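The Long Way to Hallik

The guidebook gave the drive from Plesix to Hallik three stars and a small drawing of a fork. It promised a scenic route with many opportunities to eat. We had five days, a hire car that smelled of someone else's oranges, and a marriage that was, on the whole, fine.

"Four hours," said my husband, at the desk where they gave us the keys.

"Without stopping," said the woman at the desk, and looked at him with pity.

We stopped first at a cheese farm, where a goat ate the map. It wasn't an important map. It was the free kind, with adverts for boat trips round the edge and Hallik printed twice, once on the coast and once, for reasons of space, in the sea. The farmer sold us another one for 200 of the local money and a cheese for rather less, and told us the road over the top was open.

"Is it nice?" I asked.

"It is open," he said.

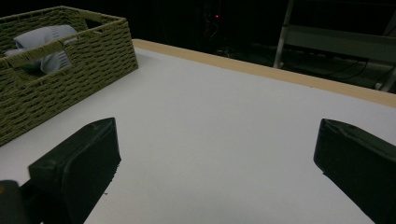

The road over the top was open in the sense that there was no gate across it. It went up through pine woods in a series of bends which my husband took in second gear with his shoulders round his ears. At 4,000 feet there was a viewpoint with a bench, a bin and a fog so thick that we found the bench by walking into it. We sat down and ate the cheese. A coach pulled in behind us and forty or so people got out, photographed the fog, and got back in.

"They'll be at Stostance before us now," said my husband. "They'll have all the soup."

Stostance was where the fork in the guidebook was. The whole chapter led up to it. There was an inn there, the Zalewska, which had served the same soup since before the road, and people were said to have changed their flights for a second bowl. My husband had talked about this soup since March. He had talked about it to my mother. He'd gone off other soups in advance.

We came down out of the cloud at teatime and found the coach parked across the front of the Zalewska. Inside, every table was taken. A boy with a tray told us there was one seat, by the kitchen door, and one portion, and he could do us two spoons.

I would like to say my husband offered me the chair. He did offer me the chair, after he had sat in it for a bit to check it.

The soup came. It was brown. There was a dumpling in it the size of a cricket ball, and a sprig of something on top that might have been dill or might have blown in. We each had a mouthful. I watched his face, because I'd been married to it for long enough to know what it does.

"Well," he said.

"It's hot," I said.

"It's very hot."
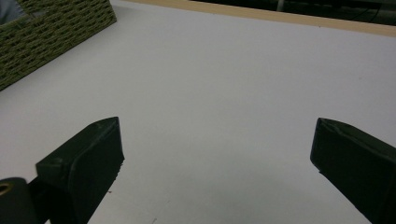
He ate the rest of it, all of it, including the dumpling, which he had to go at from the side. He told the boy it was marvellous. He bought a tea towel with the recipe on it, in a language neither of us can read, and left a tip so large that the boy ran after us to give it back.

Then we drove the last hour down to Hallik with the windows open. The fog had gone and the sea had turned up on the left, where the map said we should have been sleeping. Neither of us mentioned lunch, or tea, or whatever that had been.

The hotel had kept our room but the kitchen was closed. The landlady was sorry. She could do toast, she said, and there was half a tin of tomato soup if one of us wanted it.

"I'll have that," said my husband, before she'd got to the end of the word tomato.

He had it on the balcony in his coat. I had the toast. Down on the harbour wall the people from the coach were getting out again, one at a time, and taking pictures of the dark.

"Now that," he said, scraping the bowl, "is a soup."

He sent my mother a postcard about the other one.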